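Good Practice Rules for Recording Household Sorting Tasks with Hand-Held Grippers
Student project report, Manbridge, August 2020
Shaohua Shen, Isabelle Melnyk, Trevor Ellwood. Supervisor: Tracey Bickerstaff
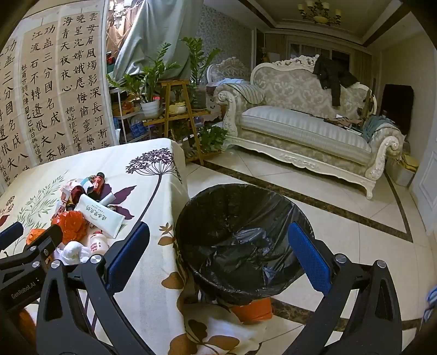

1. Purpose

Our group was asked to write a short set of working rules for people who record table-clearing tasks with hand-held grippers in private homes. The department had safety rules for fixed arms in the lab, but they assume a fence, a stop button and a bare floor. A living room has none of those. It has furniture, plants, other people's papers and a floor that may be tiled.

We started from the lab sheet, crossed out what did not apply, and tested the rest over 14 sessions.

2. Setting up

The bin goes down first. It must have a liner, folded over the rim all the way round, and it stands close enough to the table that the operator can reach it without taking a step. In our early sessions at Tapley we let each operator choose the spot, and the recordings were hard to compare.

Coats, papers and anything else the household is using stay where they are unless the householder moves them. The operator does not tidy. Printed tablecloths are allowed. Isabelle wanted plain ones only, but Trevor pointed out that most homes we visited had a pattern of some kind, and the rule was dropped.

3. Items on the table

Bottles have their caps on. No glass, no blades, no medicine. Packets and wrappers may be in any language, and nobody should turn them so that the print faces up. Crumpled bags are left crumpled.

We set a limit of 400 grams for a single item. That figure comes from our own grip tests, where the pads began to slip with smooth bottles above it.

4. Handling

Both hands stay on their grippers during a recording. When two grippers are over the table, one holds still while the other picks. This was the rule most often broken — 10 times in the first week, mostly by us.

The fingers open fully over the bin before the tool is pulled back. Dropping from above the rim is fine. Pushing an item down into the liner is not, as it tears the bag and can catch a pad.

An item that falls on the floor stays there until the recording ends, unless someone could slip on it. In that case the operator stops, says "stop" out loud, and the recording is marked as incomplete. It is still kept.

5. Consent and privacy

The householder signs before any equipment is switched on. Family photos and letters are covered or moved by the householder. We check every recording for names and addresses afterward. Nigel Dunmore read this section for us and asked that the householder be able to withdraw later as well, so the form now gives a date for that.

6. What we did not settle

We could not agree on breaks. Shaohua's wrists were sore after 3 recordings in a row, and Trevor noticed nothing. The draft says "rest when needed," and Ms. Bickerstaff has marked it as too vague. Pets are also missing from the rules. The group taking over in November has our forms and the session log.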